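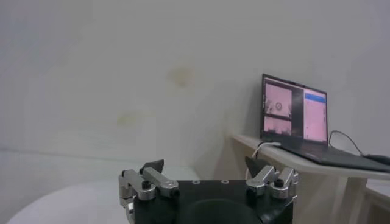 Ticket: Sign-in loop after password change, Limivus webmail
Opened by: Yaneth Puma, Grullwood office
Handled by: Hernán Alvarado, Cludisgate support
Status: closed, one item carried over

Problem as reported

After the forced password change, users at Grullwood enter their address and password, see the inbox for a moment and are sent back to the sign-in page. No error is shown. It happens in two different browsers. Mail on phones still works. Yaneth has cleared the cookies on her own machine and restarted it, with no change.

Hernán: Could you try a private window, and tell me whether the "Keep me signed in" box is ticked?

Yaneth: Private window works. The box is ticked in the normal window. It ticks itself again every time the page loads.

Hernán: Thanks. Please leave it unticked for one sign-in and send me the time you tried.

Yaneth: Unticked, same result. Tried at ten past the hour, then again straight after.
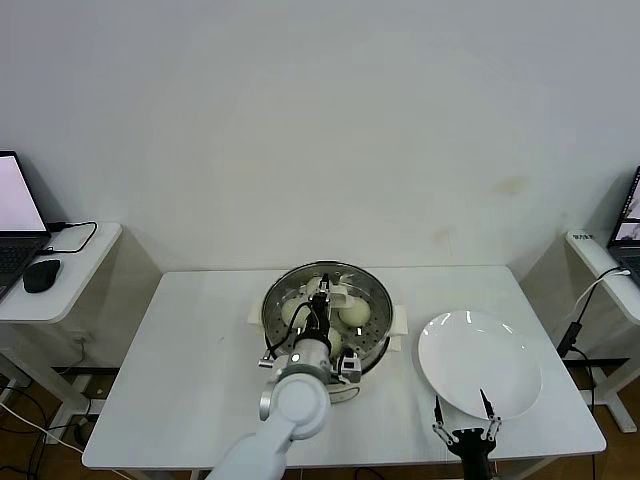 The log shows both attempts. The password is accepted each time and a session is made, then the session is dropped when the inbox asks for the contacts list. The contacts list is fetched through the old Verbruggen add-on, which still holds the sign-in token from before the password change. When it sends the old token, the server ends every session for that user – including the new one.

Checked the accounts on the Grullwood domain. Of 2,000 accounts, 1,928 have no add-on token stored and are not affected. The others have one left over from the move last November.

Steps taken

Removed the stored token for Yaneth's account only. She signed in normally and stayed in after closing the browser.
Removed the tokens for 14 more accounts that had open complaints. No new reports from those users.
Ran the same clean-up on the rest.
Raised the session timeout to 600 seconds during the clean-up so that people in the middle of writing a message were not thrown out. Set back afterwards.

Yaneth: All fine here now. Two people had to add their signature again.

Hernán: Signatures are kept with the add-on settings, so that will be from the clean-up. I can't restore them from here, sorry.

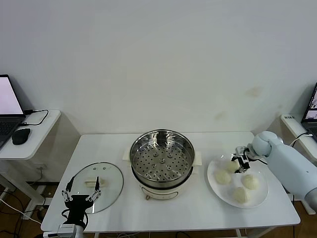

Last changed: 2021-06-09

Carried over

The add-on should ask for a new token when a password changes. It does not do this in the version Grullwood has. Reported to Verbruggen, no reply yet. Until there is a fix, anyone who changes their password should go to Settings, then Connected services, and choose Disconnect before signing in again. Contacts will come back after the next sync.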